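**From my roof to yours: a year of solar in Rilwood**

11 August 2021

Hello all. Several of you have asked me (in the post office queue, over the hedge, and once while I was in the dentist's waiting room) how we're getting on with the solar panels now they've been up for a full year, so I promised Sylvie Friesen I'd write something for the newsletter and then we could all get on with buying our stamps in peace.

The short answer is that I love them. The longer answer has more numbers in it, and a bit of grumbling.

We've got a small system. The back roof is chopped up by a dormer and a chimney that does nothing except let jackdaws in, so there wasn't space for a great big spread, and what we ended up with is a single row of panels facing a bit west of south. The pitch is 40 degrees, and I was told that's pretty much what you'd want at our latitude if you were starting from scratch. I took the credit for this although the roof was built in 1930-something by people who had no thought of me at all.

Over the twelve months it made 1,452 units. A unit is a kilowatt-hour, the same thing you see on your bill, and if you want a feel for it, it's a one-bar electric fire left on for an hour. Before I had the panels I couldn't have told you whether we used three units a day or thirty. Now I can tell you what the kettle costs, what the tumble dryer costs (don't), and why the oven goes on at lunchtime in our house if there's a casserole to be done.

People do tend to picture it as a steady trickle and it really isn't! Our best day was at the end of May and our worst was in February, when we had snow lying on the panels and I stood in the kitchen looking at a display that said nought point nought for the whole morning. I did go out with a soft broom and look up at it. Then I came back in again. Please don't go climbing on roofs for the sake of a few pence of electricity, it slid off by itself when the thaw came.

What surprised me was cold bright weather. I'd always assumed panels liked heat, what with all the adverts being filmed somewhere that looks like Spain, but it's light they want, and they work a bit less well when they get hot. So a crisp breezy day in April with the sun in and out can do better than a sticky one in July. Emrys Vaughan, who taught physics for years and still can't pass a whiteboard without drawing on it, explained why to me at some length, and I followed him as far as the word "semiconductor". He has offered to do it again for anyone who'd like the full version.

Now the grumbling. The box that turns the panels' electricity into the kind your house uses is called an inverter, and ours is a Zaltard. It lives in the loft. It has been perfectly reliable but it hums, and the place we chose for it is directly above the spare bed. If you're having one fitted, go and lie down in whatever room is underneath before you agree to anything. My sister now calls it the aeroplane. You only hear it when it's generating, so it's silent at night, but she's a great one for an afternoon nap and was not mollified.

The app is the other thing. It's fine once it's going, but I changed our broadband in the autumn and it took me the best part of a week to get the inverter talking to the new router. The panels carry on working regardless, I should say. You just can't see what they're up to, and I found I minded that far more than was sensible. I read the meter every evening in my slippers instead and wrote it on the back of the calendar.
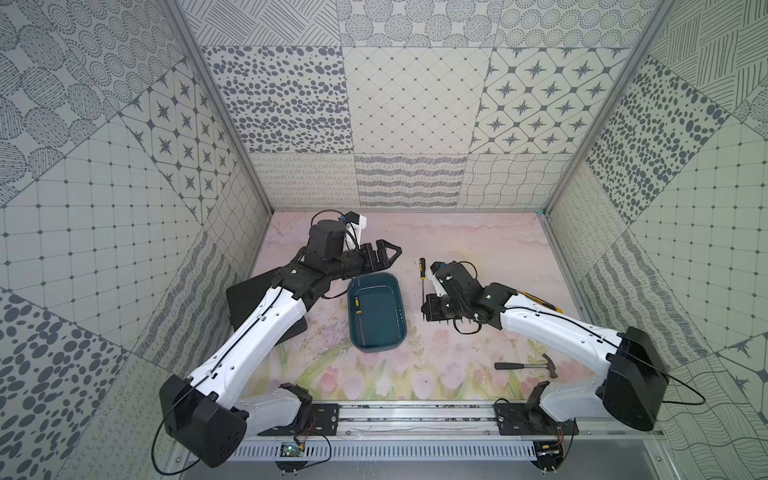

I've kept up the writing down, as it happens, even though the app does it all for me. There's a column for what we made, a column for what we bought, and a column for the weather, which is mostly the word "murk". It's the bought column that taught me the most. When we started, we were using less than half of what the roof made and the rest was just wandering off to the grid while we were out or not paying attention. We do get paid for what goes out, but a good deal less per unit than we pay for what comes in, so the trick is to use as much as you can while it's there.

This sounds like hard work and it's mostly a matter of shifting a few things about:

- The washing machine goes on after breakfast, and the dishwasher waits till that's finished. Never both together, or you're buying some of it in.
- The slow cooker has come out of retirement. It sips away at next to nothing all day and I'd forgotten how good it is with shin of beef.
- Anything with a battery gets charged at midday. Toothbrush, drill, phones, the lot.
- The immersion heater is the big one. More on that in a moment.

We heat our water with the gas boiler most of the year, but we've still got the old cylinder with an immersion in it, and last spring we had a diverter fitted. It's a clever little gadget that notices when electricity is about to leave the house and sends it into the hot water tank instead. From May to the end of September we hardly use the boiler for water at all. A fair warning though: if you've got a combi boiler and no tank, this one's not for you, and I'd want to see the sums done very carefully before anybody put a cylinder in specially.

Do we have a battery? We don't. I looked into it, and Normand Dhillon up at MacLeod Close has had one since the winter and is very pleased with it, and he's kindly said he's happy for people to knock and have a look. For us, with a small system and somebody at home most days, there just isn't that much left over to store. Normand's out at work all day and has twice the roof, so it's a different calculation altogether. His also keeps a couple of sockets going in a power cut, and ours doesn't. That does catch people out. If the mains goes off, an ordinary system like ours shuts itself down too, so that it isn't feeding electricity into a line someone may be up a pole mending. During the cut in the winter I sat in the dark with a torch like everybody else, explaining this to my husband.

A few people have asked about cleaning. I've done nothing. Rain does it, and I've had a look at them from the bedroom window over the dormer and they seem fine apart from one obvious contribution from a pigeon. There are firms who'll come and wash them for £40 a time, and on a steep roof that gets properly rained on I can't see we'd get the money back. If you've got a very shallow roof, or you're near the lane when they're harvesting, you might think differently.

Shade matters much more than dirt. We lost an hour or so of every afternoon to next door's silver birch, and you could see it on the graph as plain as anything, a great bite out of the curve. Next door were very nice about it and were having it thinned anyway, and I have no intention of asking again. It's a lovely tree. If you're getting quotes, make sure whoever comes round visits at different times or at least asks you where the shadows fall in winter, when the sun's low. The chap from Divatley did this with ours and moved the whole row along by one panel's width, and he was quite right to.

On quotes generally: get three, and make them all tell you how many units they reckon you'll get in a year and what they've based it on. Ours guessed a little higher than we managed, and I think that's fair given the summer we've been having. Ask about scaffolding, which is a big slice of the cost on a small job. If you've got a gutter or a slipped tile that wants seeing to, have it done while the scaffolding's up. We didn't, and the gutter over the back door still drips on me every time I put the bins out.

Will it pay for itself? I think so, in the end, and I'd rather not say exactly when, as every time I work it out I get a different answer depending on what I think electricity will cost. Oriana Zapata has made a spreadsheet where you put in your own figures and it draws you a line, and it's much better than mine. She'll email it to anyone who asks, and she's added a box for "how much do you enjoy looking at the app", which she says she's going to take out and I hope she doesn't.

If you'd like to come and see ours, I'm in most mornings and the display's in the kitchen next to the bread bin. We can seat 12 at a squeeze in the garden if a few of you want to come together, and I'll do scones, in the oven, at noon, if it's sunny. If it's murk you're getting biscuits.

Next month I'm hoping to write up what we found when we went round the house looking for draughts with a joss stick. The letterbox was a disgrace.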